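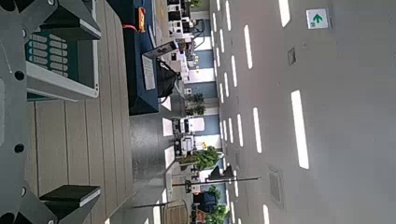

Stakden Wrist Kit: a camera and gripper set for recording demonstrations

Hi, I'm Birutė, and I look after the Wrist Kit at Stakden (I also answer the support mail, so if you write to us you'll probably get me). The kit is what we use ourselves whenever we need fresh examples for a policy, and I've spent more hours with it than I'd like to admit!

The idea is simple. You get a two-finger gripper with black fingertip pads, a small camera that rides along at the wrist, and the recording software. Somebody does the task, the kit saves the video together with the finger opening, and you end up with episodes your training code can read. No conversion scripts. I wrote enough of those in my last job.

What I like best is taking it out of the lab. Our early sets were all shot at the same bench, and the policy got very attached to that bench. So Kristaps and I started recording wherever we could get a table: trade show halls, the Purley office, his kitchen. Busy backgrounds, long rows of ceiling lights, plants, people's bags, all of it is useful. The set we ship as a starter pack has 193 episodes, and 167 of them passed our review. The rest are in there too, in a separate folder, and I'd look through them before your first session because they show the usual mistakes (closing the fingers too early is the big one).

Which way up?

I get this question a lot. The camera can be mounted in 2 positions, upright or turned a quarter. Both are fine for training, and the viewer can rotate playback for you. Just pick one and stay with it for the whole set! Mixing them halfway through cost me a very dull afternoon in August.

In the box

Gripper with fingers fitted
Wrist camera and bracket
2 spare fingertip pads
Cable, hex keys, printed quick guide
Download code for the starter pack

Good to know

The arm isn't included. The Jõgi adapter plate is sold separately, and Ott Jõgi can tell you whether it fits yours if you send him the bolt pattern. Pads wear down with heavy use, so wipe them between sessions and swap them when the edges go shiny.

Orders ship from Cirkthorpe. For loan units, ask for Margus Uibo and tell him your dates and what you plan to record.

Page updated 12/07/2023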